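14th October

Started in the Brolside unit with the heating off and the dehumidifier at its usual setting. Stock check on the novelty cards first, as the shelf list was last corrected in May and has drifted. The list gave 212. The trays gave 7 fewer. Went through everything a second time from the opposite end and got the same result, so the list is wrong, or cards have gone out without being written down. Corrected the list and put a dated note in the margin.

Condition is generally good. The ones kept upright in Kernance sleeves show no edge wear that I could find. The ones left flat in the Morin box have picked up fine scratches across the faces, all in the same direction, which points to sliding when the box is pulled out. Moved the whole Morin lot into sleeves. A pack of 500 was opened for this and the remainder is on the second shelf, behind the tape.

Sorted by type after that. The identity-card parodies are now one group. I had them split between music and stationery, which made no sense when looking for one. The BLACKPINK card is the one I use to check the layout of the others, as its lines follow the usual order. Name: BLACKPINK. Sex: female. Ethnicity: Blink family. Born 2016, month 8, day 8. Address: YG Entertainment. Copied the Chinese into the notebook as well (姓名, 性别, 民族, 出生, 住址) so that I can match the headings on other cards without looking them up again. The background is pale with a slight blue and lavender shift when tilted, and the shift makes it hard to judge whether a mark is on the surface or in the print. Side light from a low lamp works better than overhead. Wrote that down too.

The picture on it is small and printed in warm browns and reds. It seems to be a group, several faces. At that size I can't say if the softness is the original photo or the printing, so under "print quality" I have put "not assessed".

Afternoon spent on the floor area. The yellow marking needs to stay readable and nothing is to be stacked on it. Loose packing sheet keeps finding its way there. Clear sheet is bad for this, as it can't be seen against the floor until it is underfoot. Offcuts under arm's length go in the recycling from now on and longer pieces go back on the roll. The big tan boards stay, as they are the only thing stiff enough to go behind a full tray in transit.
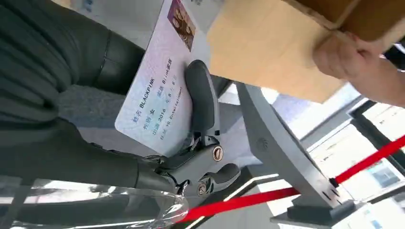
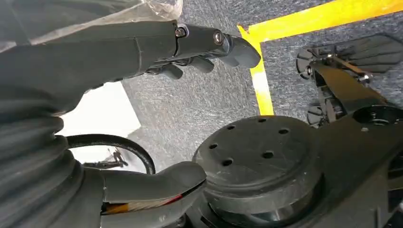
What is the best way to keep printed cards from curling over the winter?

Store them upright, sleeved, packed closely enough that they can't lean, and keep the humidity steady. Curl usually comes from one face taking up or losing moisture faster than the other, and from cards resting at an angle for months. A card that has already curled can be put between two flat boards under an even weight for a few days. Heat should not be used.

Applied the above to the paper-backed group, which is the one that suffers. The trays were too loose. Cut filler strips from scrap card and put one at the back of each, then checked that a card could still be lifted out by its top edge without pulling its neighbour. Two trays needed a thinner strip. The Wonow tray is a few millimetres narrower than the rest and needed none.

Labels redone in pencil. The old ones were in felt pen and had faded on the window side. Tray number, group, date of check, nothing else. The long descriptions are in the notebook and there is no need to have them twice.

Took around 8 minutes to find the BLACKPINK card's old entry in the notebook, under M for music. Added a cross-reference and left the old entry standing.

Outstanding: shorter tape for the lids, a second low lamp, and a decision on the duplicates. I am inclined to keep one spare of each and let the rest go, but the duplicates have not been compared for print differences and I would want that done first. Also the door seal at Brolside, which lets in air along the bottom edge.

Dehumidifier tank emptied before locking up. Reading taken and entered on the sheet.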